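3.2 Folding on a bed mat
Garments were folded at home, on whatever surface the household normally used. In Skivemdale this was often a woven mat, and short-sleeved tops made up 858 of the 2,000 items.
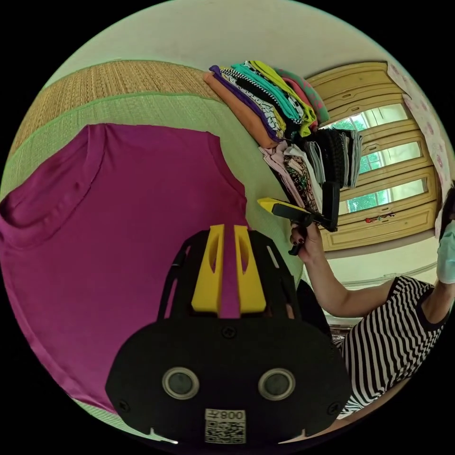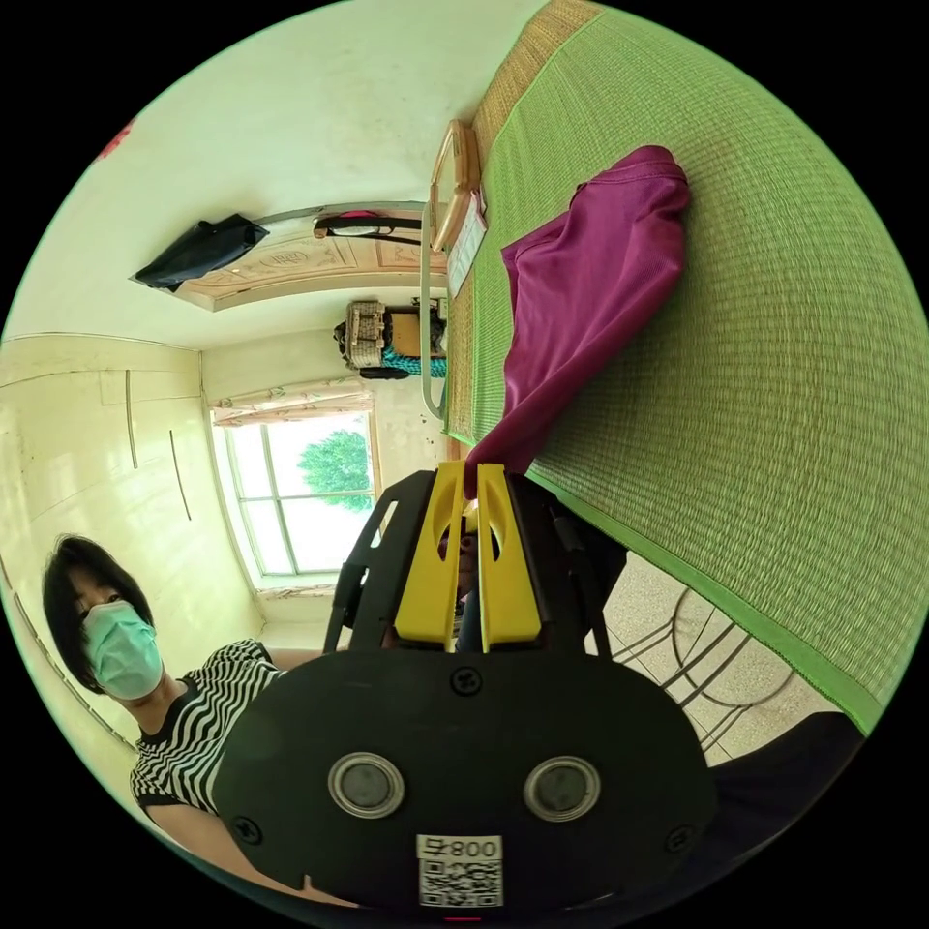
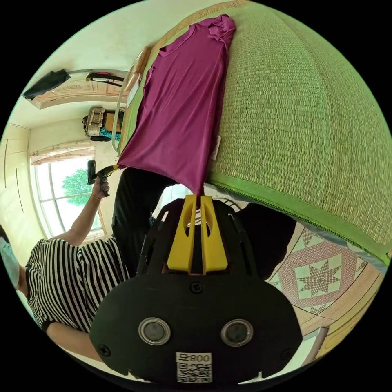 Figure 2. A magenta garment on a woven mat with a green border.

Crew-neck shirts were laid flat first - sleeves were straightened before the sides came in. Barasa and Price coded each fold separately.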